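MKT 214 Retail Operations
Handout 6: Self-service stations and consumable replenishment
Instructor: Nazmiye Yaman

Reading before class: chapter on periodic review, pages on safety stock only. The derivation in the appendix is optional.

1. Scope

Last week covered items that are sold. Today covers items that are given away with a sale: lids, napkins, stirrers, straws, sauce packets, sleeves. These are called service consumables. They have no selling price, they are rarely scanned, and in most small chains they do not appear in the inventory system until a case is opened. Demand therefore has to be inferred from case openings and from transaction counts.

Two quantities are used throughout.

Attach rate: units taken divided by qualifying transactions. A qualifying transaction is one that could reasonably use the item. Hot drinks do not qualify for straws. The attach rate can exceed one, and for napkins it nearly always does.

Station capacity: the number of units that can be held at the point of use without reducing access. Capacity is set by the container and by the way customers take the item.

2. Worked case: Tukcombe

The Tukcombe store recorded 3,612 qualifying cold drink transactions in August. Over the same month, opening and closing counts plus deliveries gave a usage figure of 3,612 × a, where a is the attach rate to be estimated. A direct count was made over one trading period with 362 qualifying transactions. Units taken: 565.

a = 565 / 362 = 1.56

Applied to the month:

3,612 × 1.56 = 5,635 units (nearest whole unit)

Note what the estimate assumes. The count period is treated as typical of the month. If the period falls on a school holiday or a delivery day, the rate will be off. Students should state this assumption in the homework; marks were lost on it last year.

An attach rate of 1.56 for a single-use item is high. Possible sources are customers taking a spare, units dropped and discarded, group orders rung up as one transaction, and staff use. The first two depend on how the item is presented, which is the subject of section 3.

3. Containers and access

Open containers on a counter fall into two groups. In upright storage the item stands on end and is drawn from the top. In flat storage the item lies on its side and is taken from a tray or slot. Upright storage uses less counter width and is easy to refill from a sleeve. Its main weakness is packing density. When the container is full, friction between neighbors is high and pulling one unit tends to lift others with it. When it is nearly empty, the units lean and spread, and customers reach below the rim.

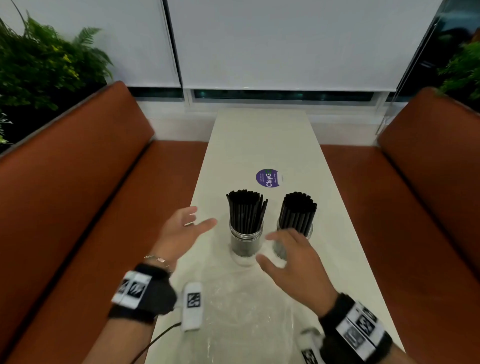
Fig. 1. Upright storage: black straws in clear glass jars, densely packed.

A transparent container allows the level to be checked from a distance. This matters more for short items than for tall ones. Where the item stands well above the rim, the level can be judged from the top alone, and an opaque container gives the same information.

Enclosed dispensers release one unit at a time and tend to lower the attach rate. They also jam, and a jammed dispenser has an effective capacity of zero whatever it holds. Any comparison of the two systems has to include downtime.

4. Setting the refill point

For a station checked at fixed intervals, the refill point must cover demand over one interval plus a margin:

R = (t × a × L) + S

where t is qualifying transactions per hour, a is the attach rate, L is the check interval in hours, and S is safety stock in units.

Use the peak value of t. An average taken over the full trading day will understate demand at lunch, when a stockout is most costly. Barilham used a daily average in its first version of the refill schedule and had up to 6 stockouts in a single week – all of them in the lunch period.

If R is greater than station capacity, there are three options: shorten L, add a second container, or reduce a. Adding a container is usually the cheapest, provided counter width is available. Shortening L has a labor cost that is easy to overlook, as each check interrupts another task.

5. Ordering

The back-room order follows the usual min-max rule, rounded up to whole cases. Two suppliers are used in the exercises. Aksoy ships small cases with a short lead time. Evonus ships large cases at a lower unit cost with a longer lead time. Unit cost alone does not settle the choice. Include shelf space and the cost of opened cases that are damaged before use.

6. Exercises

a) Recompute the monthly estimate for Tukcombe with an attach rate of 1.2. State the percentage change.
b) For t = 40, a = 1.56, L = 2 and S = 30, find R.
c) Station capacity is 120 units. Using your answer to (b), find the longest check interval that keeps R within capacity.
d) List two ways the direct count in section 2 could be biased upward, and one way it could be biased downward.

Show units at every step. Answers to (b) and (c) are needed for the group session on supplier choice.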